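3月 作業ノート Vilinis 押し出しタスク 運用ルールの見直し

9:40 開始。昨日の続き。ソビア(Sobia Orakzai)は午前だけ、ペリクリス(Periklis Deligiannis)は昼から。

今日やること
・運用ルール第2版の下書きを現場で回してみる
・成功/失敗の線引きを決める(先週からずっと揉めてる)
・Virágのログ欄の整理
・Dekbergへの返信、できれば今日中。無理なら明日朝いちで

なぜ書き直すか。第1版は机の上で書いたやつなので、現場で読むと順番がおかしい。「開始前に周囲を確認」とだけあって、何をどこまで見れば確認したことになるのか書いてない。人によって見るところが違う。ソビアはまず配線を見る、私はトレーを見る、ペリクリスは画面を見る。どれも間違いじゃないけど、三人とも見落としてる箇所がある。たぶん床のケーブルカバー。誰のチェック欄にも入ってなかった。

もうひとつ。Virágに入っているエピソードが2,816件あって、そのうち終了理由が空欄のものが101件。空欄は「問題なし」の意味で残した人と、「あとで書く」のつもりで残した人が混ざってる。後者はもう誰も覚えてない。この101件をどう扱うかは下の方に書く。

開始前チェック(改訂案)

順番を体の動きに合わせた。入口側から台のまわりをひと回りしながら見る。紙を見ながらでも戻らずに済むように。

1 非常停止。押して、効いたのを画面で見て、戻す。押すだけで済ませない。担当が替わったらもう一度。「さっきの人がやった」は不可。
2 床と台の下。足を引っかけるもの、飲み物、工具。工具は赤い引き出しの中へ。
3 手首まわりの配線。指で軽く押さえて余りを見る。アームを作業姿勢に置いた状態で見ること、ホーム姿勢で見ても意味がない。
4 把持部のねじ。手で触って遊びがないか。工具で増し締めするのは電源を落としてから。
5 押し具の持ち手。グリッパーの爪が持ち手ブロックの真ん中に来ているか。斜めに噛んでいたら噛み直し。
6 板とレール。ずれてないか。レールの切れ目とトレーの位置が合っているか。
7 部品。台の上、床、トレーの下。前の回の残りがあったら全部回収してから。
8 カメラ。レンズに指紋、ピント、時刻合わせ。
9 Virágに担当者名。名前なしで始めない。

6のところ、ソビアから「合っている」の基準は何かと突っ込まれた。もっともな話。位置決めの印を台に貼って、トレーの縁が印に当たっていれば可、ということにする。目分量はやめる。板のほうも印を貼る。色テープは映像に写り込んで学習側が変な手がかりにするかもしれないので、写らない側の縁に。写らない側がどっちかはカメラごとに違うんだけど…両方から見えない場所、あとで探す。

10:30 試しに通しでやる

ソビア操作、私が読み上げ。読み上げ方式はけっこう良い。ただ3で詰まる。「余り」の言い方が曖昧。多すぎても少なすぎてもだめなので、上限と下限を両方書かないといけない。

手首の線は緩い弧を描いて外に逃がしてある。弧が大きいと板の側に垂れてきて、部品や押し具に触る恐れ。小さいと手首を回した時に突っ張る。どっちもいやだけど、突っ張る方が危ない。コネクタが抜けかけの状態で動き続けるのがいちばん始末が悪い。とりあえず文面は「作業範囲の四隅にゆっくり動かし、どの隅でも線が張らず、板の上の物に触れないこと」。これならメジャー要らない。四隅に動かす短いプログラムはペリクリスが持ってるはず。

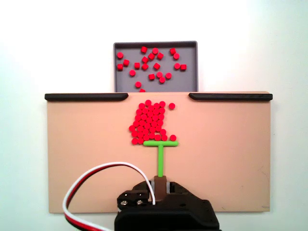 四隅チェックのときの速度も決めておく。低速固定。オーバーライドを上げたまま四隅に飛ばすのは禁止、と太い字で。以前それでヒヤッとしたのは私です。

あとソビアから、チェック中に手を入れてよいタイミングが読み取れないと。確かに。4と5は手を入れる作業、3は動かす作業で、今の順番だと動かす→触る→触る→になる。動かした直後に手を入れるのは流れとしてよくない。間に「停止を確認」の行を挟む。

改訂案その2
3a 四隅(低速、人は柵の外)
3b 停止、画面の表示で確認、操作者が声に出して「停止」
4以降 手を入れてよい

声に出すのは照れくさいという意見もあった(私)。でもやる。ペンダントを持っている人と手を入れる人が別のとき、声がないと分からない。一人作業のときも声に出す。習慣の話なので。

手を入れる人がペンダントを持つ、も検討した。片手が塞がるのでねじは見づらい。ソビアは賛成、私は保留。ペリクリスに聞く。

操作中の決まり

・柵の内側に手を入れるのは停止表示のときだけ。落ちた部品を拾うのも同じ。転がったのを反射で取りに行くのが一番危ない。落ちたら落ちたままで続けるか、止めて終了にするか、どちらか。
・エピソードの途中で部品を手で足さない、引かない、直さない。
・押し具が持ち手でずれたら止める。爪で握り直して続行、はだめ。終了理由「把持ずれ」。
・押し具の横棒が板から浮いたまま押している場合。止めない。ただしメモ欄に「浮き」。
・レールに乗り上げたら止める。力を掛けて降ろそうとしない。
・見学者が来たら一旦止める。説明しながら操作しない。

浮きの件は議論あり。ソビアは浮きも止めるべきという意見。部品が横棒の下に潜ると、次に下ろした時に噛んで爪に変な力がかかる。それはそう。じゃあ「部品が下に潜ったら止める、潜ってなければ続行」でどうか。操作者に見えるのか?という問題は残る。操作者の位置から見て横棒の手前側は見えるけど、向こう側は陰になる。画面を見ながらなら見えるが、そうすると手元から目が離れる。

→ 当面は二人体制の日だけ「潜り」を見る。補助の人が画面係。一人の日は浮いたら止める。これで行く。

押し方については細かく縛らない。まっすぐ一気に押しても、少しずつ寄せてから押しても可。人によって癖があるのはむしろ欲しい。縛るのは始まりと終わりと安全だけ。第1版は「中央から押すこと」と書いてあって、これ誰が書いたんだろう。たぶん私。削除。

成功の線引き

11:20 ここが本題。Dekbergの文書だと「対象物をトレーに移す」。移すって何。全部? 大半? 制限時間内に入った分?

三案
A 板の上に残りなし、で成功。それ以外は失敗
B 時間切れ時点での残り具合を段階で記録。成功/失敗は付けない
C Aに加えて、失敗の中身を理由コードで分ける

Aだけだと、最後の数個がレール際に残った回と、最初から盛大に散らかした回が同じ失敗になる。もったいない。Bは後から使う側が自由に切れるのでいいんだが、段階の判定がまた人によってぶれる。Cが現実的か。

ソビアの案: 判定は操作者本人がつけない。終わった直後は「入ったつもり」で見てしまう。翌日、別の人が終了時の画像だけで付ける。手間は増えるけど賛成。操作者がその場で付けるのは理由コードだけにする。

トレーの縁に引っかかったのはどうする? → 縁に触れていても、底に付いていれば入った扱い。縁の上に乗っかってるだけなら入ってない扱い。画像で判断がつかなければ「不明」。不明を恐れない。不明が多い日はカメラの方を疑う。

トレーからこぼれて台に落ちた分も入ってない扱い。落下コードを足す。

理由コード(案)
OK 残りなし
REM 残りあり、時間切れ
SLP 把持ずれ
RID レール乗り上げ
UND 潜り
DRP 台外/台上へ落下
STP 安全停止(人)
SYS 安全停止(システム)
UNK 不明
空欄は保存できないようにする。Virágの設定でいけるはず、要確認。

STPは責めないこと。これは文書に明記する。止めた人に理由をその場で問い詰めると次から止めなくなる。記録は残す、でも件数を個人別に並べた表は作らない。Dekberg側の雛形には個人別の欄があるので、そこは空けて返す。理由も添える。

空欄の101件

選択肢は捨てる、見直す、UNKで埋める。捨てるのは楽だが、失敗した回ほど空欄になりやすかったとしたら、捨てると残りが妙にきれいになってしまう。見直す。映像は残っているので付けられるものは付けて、だめならUNK。付け直したことが分かるように、あとから付けた印も。元の記録は上書きしない。別の列に。

担当は半分ずつ、ソビアと私。同じ回を両方が見るものも少し混ぜて、どのくらい食い違うか見たい。

13:15 昼のあと、ペリクリス合流

朝の話をざっと説明。3bの声出しには即賛成。前の職場で似たことをやっていたそうで、そこでは相手が復唱するまで手を入れなかったらしい。復唱も入れよう。

「停止」→「停止よし」→手を入れる。
再開は「出ました」→「再開します」→間をおいて動かす。

ペンダントの件は、ペリクリスは反対。手を入れる人が持つと、体を乗り出した時に板の縁にぶつけて誤操作の恐れ。代わりに、手を入れる人の側にもう一つ停止ボタンを置きたいと。配線の空きがあるか見てもらう。空きがなければLelineに部品を頼むことになる。それまでは現状どおり、持つ人と手を入れる人は別、復唱あり。一人の日はペンダントを所定のフックに掛けてから手を入れる。フックは柵の外、手を入れる位置から届かない所にあるので、要するに取りに戻らないと動かせない。面倒だけどそれでいい。

リセットの手順も一緒に見直した。今までは「部品を板に戻す」の一行。戻し方で山の形が変わるし、形が変わると難しさも変わる。かと言って毎回型枠で同じ形にすると、今度は同じ形ばかりになる。

リセット案
(1)停止、復唱
(2)トレーを持ち上げ、部品を容器へ。トレーは印に戻す
(3)板の上の残りも同じ容器へ
(4)容器から板へあける。高さはその都度変えてよい
(5)端まで転がったものは戻さない。ただし板から落ちたものは戻す
(6)重なりが気になっても整えない。手で四角く揃えたくなるけど我慢
(7)初期画像を撮ってから再開

(6)は私がいつもやってしまう。無意識に指でまとめている。密に固まった山も、一つ二つ離れたのがある状態も、どっちも要る。まとまった山しかないと離れたのを拾いに行く動きが学べない。密な山から始めたい日は、そういう設定として最初に宣言して、メモ欄に「密」と書く。こっそり整えるのがいけない。

初期画像は2台のカメラ両方で。片方だけの回がそこそこ見つかっている。保存ボタンが別々なのが原因なので、ペリクリスがまとめて撮れるようにする。それまでは指差しで確認すすること。

14:50 午後の通し。ペリクリス操作、私が読み上げと画面係、改訂案その2で。

読み上げは前より早い。止まったのは5の持ち手のところ。「真ん中」と言っても、操作側から見た真ん中と画面で見た真ん中が違う。グリッパーの後ろ側からだと片方の爪が陰に入って左右の比較がしにくい。正面から見る、と書き足す。正面=トレー側。立ち位置も図に入れよう。

横棒と板の縁の向きも同じで、平行かどうかはトレー側からの方が見やすい。傾いていると押した時に片側へ逃げる。チェック5に追記:「トレー側に立ち、横棒が板の縁と平行に見えること」。

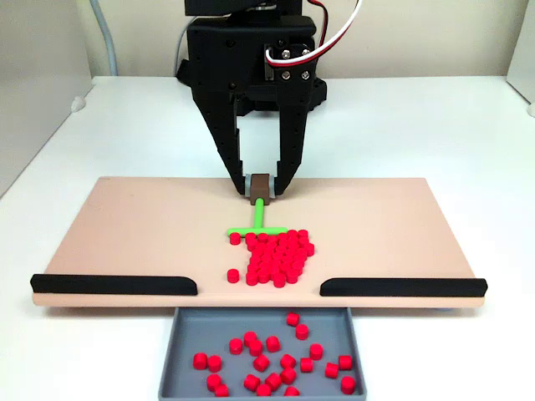 担当交代と記録の引き継ぎ

交代の回数が多い日ほど記録が荒れる。傾向というか、まあ自分の感覚だけど。交代のときに口で言ったことが残らない。

・交代はエピソードの切れ目で。途中交代なし。
・前の担当は、いま気になっている事をメモ欄に一行書いてから離れる。なければ「なし」と書く。
・次の担当は非常停止と配線(1と3)をやり直す。それ以外は省略可。
・連続操作は3セットまで。3セット目が終わったら調子がよくても替わるか休む。
・眠い、寒い、急いでいる、は申告してよい理由。遠慮しない。

最後のはソビアの希望。急いでいるときに限ってリセットが雑になる、という。今日の私がまさにそれで、字も汚い。

ルールを変えるときのルール

これが無かったのが一番まずかったかもしれない。第1版の間に口約束で何度か変わっていて、どのエピソードがどのルールで採られたのか追えない。

・変更は一日の始まりからのみ適用。途中で変えない。
・例外は安全に関わるもの。即時、全員に声掛け、変更時刻を記録。
・各エピソードに版番号を付ける。Virágのタグ欄を使う。
・提案は誰でも。ノートに書いて、次の朝に話す。
・やめたルールも消さずに線を引いて残す。理由も横に。

「中央から押すこと」も線を引いて残しておく。恥ずかしいが。

残り、宿題

・四隅プログラム、低速固定版 → ペリクリス
・Virág 空欄保存不可、後付け用の列、版番号タグ → ペリクリス。後付け用の列を先に
・トレーと板の印。写らない場所を探す → 私
・二つ目の停止ボタン、配線の空き → ペリクリス、だめならLelineに見積依頼
・空欄101件の見直し → ソビアと私。後付け用の列ができてから
・判定の基準画像集。縁に乗ったやつ、底に付いたやつ、不明のやつ → ソビア
・押し具が持ち手でずれた時の噛み直し手順、まだ書いてない。電源を落とすのか、停止だけでいいのか。明日の朝話す
・読み上げ用の紙、字を大きく。台の横から読める大きさで。ラミネートは次の版が固まってから
・床のケーブルカバーをチェック2に入れるのを忘れてた。今入れた

Dekbergへの返信は下書きまで。成功の定義はC案、判定は別の人、個人別の欄は空ける。この三点だけ先に伝えて、文書一式は版が固まってから送る。向こうから来た質問「一人作業を認めるか」には、認める、ただし浮いたら止める等の追加条件つき、と書いた。ペリクリスはもう少し厳しくしたいらしいので、送る前に読んでもらう。

17:05 片付け。アームはホーム、押し具は外して棚、部品は容器に入れてふた。非常停止は押した状態で帰る。これも手順に入れるかどうか、明日。

追記 棚の鍵は机の左。ソビア、朝先に来るなら開けておいてください。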